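# Zovmont, season two: I watched all 10 episodes in a weekend

Okay, I loved this.
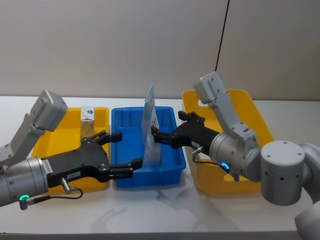 *Yellow, blue and yellow bins on a white table.*

If you skipped the first season of Zovmont, go back, because the new one picks up minutes after the ferry scene and doesn't stop to explain who anybody is. Godelieve Peeters is back as the widowed harbor judge, and she's so good! There's a long phone call in episode 6 (you only hear her side of it) that I rewound twice.

Valdemar Laxdal gets far more to do this time. I thought he was a bit stiff last year, all coat and cheekbones, but here he's funny, and his fights with the Ingvarsson brothers over the boatyard money are the best thing in the show. My sister disagrees and says it's the music. The music is great too, to be fair.

Complaints? Episode four drags. The Cida storyline gets dropped for so long that I'd forgotten she was in the hospital, and the subtitles lag a little on my TV, though they were fine on my phone.

The last episode runs long and earns it. I cried at the dock, then again over the credits. A third season is supposed to start filming in April, and I've already started rewatching from the pilot.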